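Natstead Charts support
Ticket: 37-week moving average wrong on weekly chart after feed change
Raised by: Védís Zoëga, Kushwaha desk
Opened: August 2025
Status: Resolved, one item carried over

Reported problem

The 37-week simple moving average on the Selcombe Mid Cap index no longer agrees with our own spreadsheet. The difference is seven index points at the latest weekly close. Until we moved to the Piltham feed the two figures matched to the second decimal place. The daily averages are correct. The fault shows on the desktop client and in the browser.
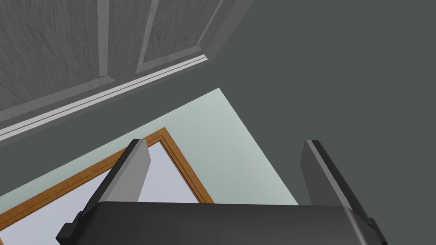 Grey panelled door with pale skirting, rendered view from above

Steps already tried by the customer: cleared the local cache, removed and re-added the indicator, switched from log to linear scale. No change in the value plotted.

Support, first reply

Please export the weekly bars as CSV with the time zone column switched on. Please also confirm whether "Build weekly bars from daily" is ticked under Data, Aggregation. 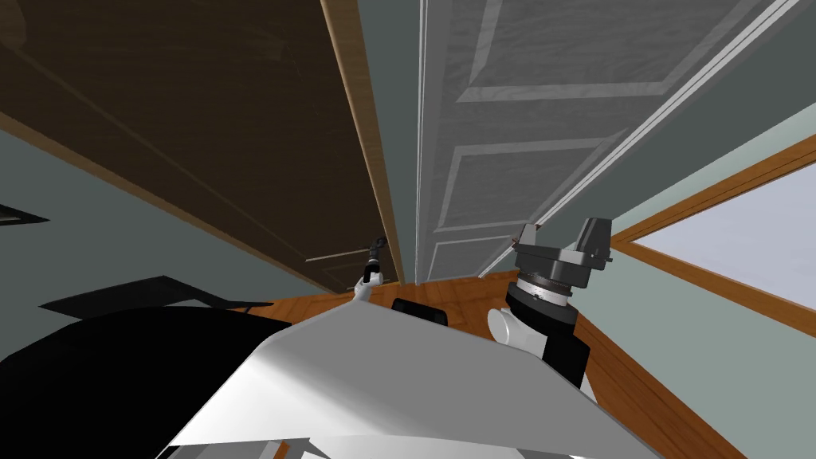

Export received. It holds some 400 weekly bars. The option was not ticked, so the client was taking weekly bars straight from Piltham. Those bars are stamped at the open of the week. The old feed stamped them at the close. Natstead reads the stamp as a close, finds no match in the stored history and keeps both versions of the bar at the changeover. The average therefore includes 2 copies of the same week and drops the oldest one.

Customer reply

Ticked the option and reloaded. The average now agrees with the spreadsheet. The support level we had drawn at the previous November low has moved one bar to the left and is hard to find.
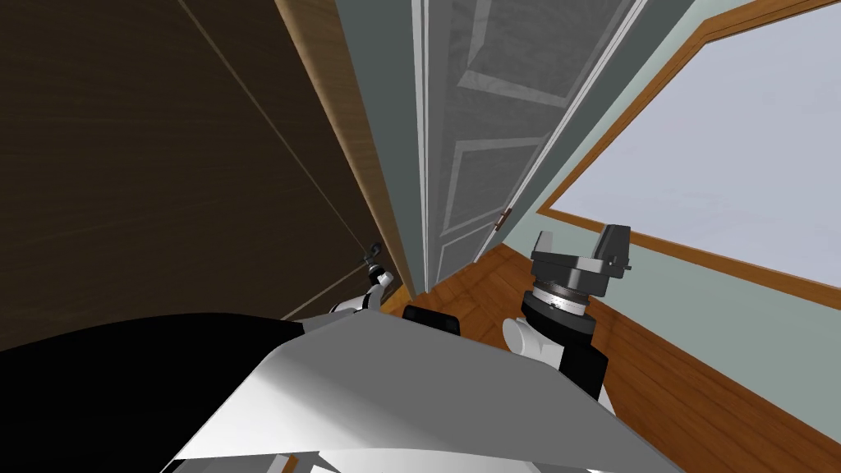
Drawn levels are anchored by bar number, so removing the duplicate bar shifts anything placed before it. Select the line, open Properties and choose "Anchor to date", then enter the date again. The low visibility is a separate matter. The feed change reset the theme, and levels are now dark grey on black. Dark grey holds up well enough beside something white, as the gripper head does next to the robot's body in the picture, but it is lost on a black chart. Set the line colour by hand under Theme, Drawings.

Customer reply

Anchored by date, level is back on the correct bar. Which colours survive printing? Our weekly note goes out on paper as well. 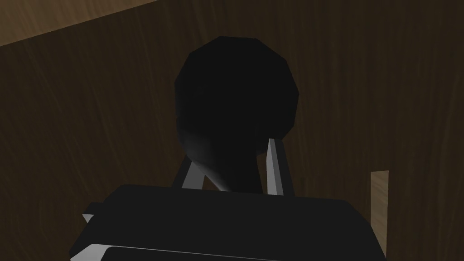

Printing uses its own palette, found under Export, Page. Pick two shades that differ in lightness, and check them in greyscale preview before sending. Brown on brown will do if the gap is wide enough: the tan wood at the upper left of the picture has a clear edge against the dark brown surface, whereas the grain within the dark part is faint. Use the first sort of gap for price levels and keep the second for gridlines.

Resolution

Duplicate bar removed by building weekly bars from daily. Levels anchored again by date. Theme reset on feed change logged as a defect and carried over to the November release. Customer to keep the aggregation option ticked until then.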